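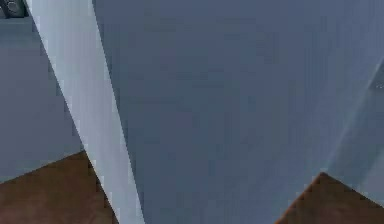
LAB VISITS

An afternoon in simulation at Msimang

I had expected sparks, or at least a hard hat. The robotics group at Msimang gave me a visitor badge, a chair and a monitor, and the tour began.

Most of the work happens inside a rendered room with grey-blue walls and brown wood in it. On the view I was given, the arm's own casing took up nearly everything, with a bit of wood showing in each lower corner. I have had theater seats like it.

The method is called Sendeo, and Cledwyn Dafis explained it to me twice, the second time with fewer nouns. A policy learns to move the arm from camera views alone. The usual practice is to place the virtual camera where it sees everything, train until the numbers look good, then watch the real arm fall apart the first time its own elbow blocks the lens. Sendeo moves the camera during training and keeps the bad views in. The policy has to carry on from what it last saw, and it gets scored on whether it admits to being unsure.

"People used to delete these," Dafis said, fondly, of a large expanse of slate grey.

The group trained on 3,000 simulated episodes and compared 2 policies, one raised on clean views and one on the mixed diet. With a clear view they came out even. With the view blocked, the mixed one finished more of its reaches, and when it failed it tended to stop first. The clean one pressed on with great confidence, a style I recognized from several former managers.

There are catches. Training takes 4 times as long, and the result holds for reaching only. Grasping is "next," a word I heard a lot. They hope to have something by February. Someone from Detport, which supplies the computing time, asked whether the pictures could be sharper. Dafis said they could, and that it would help the visitors more than the policy.

Lunch was in the canteen, where the soup came in a beige I would call unrendered. The shuttle back to the station left early, with me running behind it.

Print this page | E-mail this page

Recent visits
Tastotness: an open day with too many conveyor belts
Detport: two hours among the server racks
The fair that ran out of lanyards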